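Introduction to Centrifugation
Handout 4: Relative force, balancing and pelleting
Module convenor: Evanthia Lambrakis

Read this before the January practical. Bring it with you, along with a calculator. The worked problem at the end will be gone over in the first part of the session.

1. Why spin at all

Particles in a liquid settle under gravity if they are denser than the liquid. A grain of sand drops through a glass of water in a second or two. A yeast cell takes hours, and a bacterium may never settle in any useful time, as the random knocks from water molecules keep it moving. A centrifuge replaces gravity with a much larger force pointing outwards from the axis of rotation, so the same settling happens in minutes.

Three things decide how fast a particle moves: its size, the difference in density between it and the liquid, and how thick (viscous) the liquid is. Size matters most. For round particles the settling speed goes up with the square of the diameter, so a particle twice as wide settles four times as fast.

2. Speed and force are different things

Students often write down the speed in revolutions per minute (rpm) and leave it at that. This is of little use to anyone with a different rotor. What the sample feels is the relative centrifugal force, written RCF or "x g", and it depends on the radius as well:

RCF = 0.00001118 x r x (rpm squared)

where r is the distance from the axis to the sample, in centimetres. Note that the speed is squared. Doubling the rpm gives four times the force.

The radius is not the same all the way down a tube. In a swing-out rotor the bottom of the tube is further from the axis than the top, and the force is greater there. Rotor tables list a minimum, average and maximum radius. Unless told otherwise, use the maximum, and say so in your write-up.

3. Tubes and filling

Conical tubes are used for pelleting because the solid collects in a small space at the tip, where it is easy to see and easy to leave behind when the liquid is poured off. Round-bottomed tubes spread the pellet out and are better suited to higher forces. Check the rating for the tube before choosing a speed. A tube that is safe at 1000 x g may split at ten times that.

Do not fill to the brim. In a fixed-angle rotor the liquid climbs the outer wall during the run and can reach the cap.
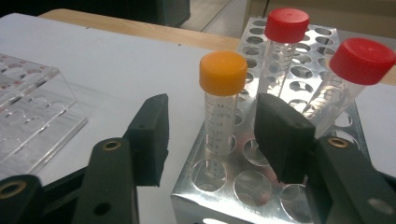

Figure 1. Conical centrifuge tubes in a metal rack.

4. Balancing

A rotor must carry equal mass at opposite positions. Balance by weight wherever you can - matching volumes by eye is only good enough for low speeds and for liquids of the same density. A tube of water doesn't balance a tube of strong sugar solution filled to the same line.

With an odd number of samples, add a blank tube made up to the right mass. Write B on the cap so that it doesn't end up in someone's results.

5. Pellet and supernatant

After a run you have two fractions. The pellet is the solid at the bottom and the supernatant is the liquid over it. Decide beforehand which one you want. Take the tube out smoothly and keep it at the angle it was spun at. A loose pellet will slide if the tube is tipped quickly. For loose pellets, draw the liquid off with a pipette and leave the last few drops.

Differential centrifugation repeats this at rising force. Whole cells and nuclei come down first, then mitochondria, then smaller membrane pieces. Each pellet contains some of everything smaller, so it is normally resuspended and spun again.

6. Worked problem

A protocol asks for 700 x g for 7 minutes. Your rotor has a maximum radius of 15 cm. What speed should be set?

rpm squared = 700 / (0.00001118 x 15) = 4,174,000 (to four figures)
rpm = 2043

Set the nearest speed the machine allows and record both numbers.

Now try the same sum for 912 x g in the same rotor. Then work out what force you would get if you kept that speed and moved to a rotor with a radius of 10 cm. Show your working, with units, and hand it in at the start of the practical.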